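June, late, kitchen table

Spent most of the evening on the equipment plan for next year. It has to go up before the end of the month and I have been putting it off, partly since the last one came back twice with questions about bearings.

The main item is the third bench. We have two arms on the current one and they are booked solid through to spring. Whoever wants an hour on them has to ask a fortnight ahead, and the students get the dregs, which means after six. A third arm on its own bench would fix most of that. I have been going back and forth between the Brondeck and the Nuris for weeks and I am tired of both.

The Brondeck quote is the tidier of the two. Arm, controller, gripper and wrist camera on one line, delivery included, two years of cover. The trouble is lead time. They say 79 days from the purchase order, and the purchase order takes our own people long enough as it is. If it goes in when I think it will, the crate turns up in the middle of the holidays and sits in receiving with no one to sign for it.

The Nuris is cheaper on paper. Then you read down the page and the gripper is extra, the mounting plate is extra, the cable set is extra, and the cover is one year unless you pay. I added it all up on the back of the gas bill and the gap shrank to $300 in their favour. That won't buy much of anything once we've written new drivers for it. I'd sooner spend the money on the one we can plug in the first morning.

So Brondeck, I think. I'll sleep on it.

Second item is spares. I want a proper line for them this time and I want it to be its own line, so it can't be shaved off when somebody needs to find savings. Belts, finger pads, a spare wrist camera, a box of the little connectors that break whenever the cables get pulled. Last year we bought these one at a time on the department card and paid freight on every single parcel. I went through the statements after supper and the freight alone made me cross. Lotik will do a yearly order with one shipment each term if we commit up front. I wrote to them in the afternoon and had an answer by four.

Third item, the bench itself. Hrynyshyn quoted for a steel frame with a white top, same height as the one we have. Good price, and they will come and level it, which matters more than people think – the floor in that room runs downhill toward the door. I asked whether the top could be something harder. The present one marks if you look at it sideways, and grey streaks on a white surface are no help to anyone training a vision system. They are going to price a harder laminate and get back to me.

I had meant to leave the props off the list altogether, as they cost next to nothing. Then I went in mid-morning to measure for the new bench and stayed longer than I planned, and changed my mind.

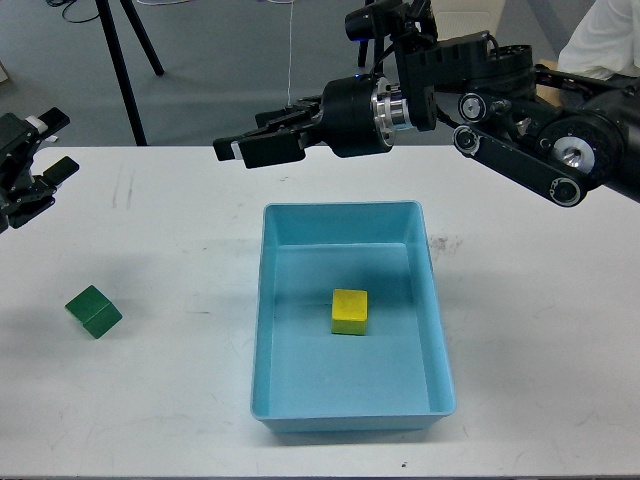 We have been getting by with odds and ends for sorting work, a plastic tray and whatever blocks are in the drawer, and no two are quite the same size or finish. If we are going to compare a new arm against the old pair, they should be handling the same things. I have put down two matched sets of coloured blocks and trays to go with them, from the school supply catalogue. It's the smallest line on the sheet and I expect it will get the most questions.

I also want cable trunking. I left it out last time to keep the total down and I regretted it by October. Overhead if the ceiling will take it, along the wall if not. Need to ask facilities about the ceiling.

Not asking for a second workstation. The one we have is slow but it copes, and I would rather lose that argument next year than this one.

Still to do: get the revised bench price, check whether cover on the Brondeck starts at delivery or at installation, find out who signs for freight over the holidays, and redo the totals with tax, as I keep forgetting whether the form wants it in or out. The cover question could move the whole thing. If it starts at delivery we lose a good month of it to a crate in a hallway.

Quarter to eleven now. Rain's started and the washing is still out on the line.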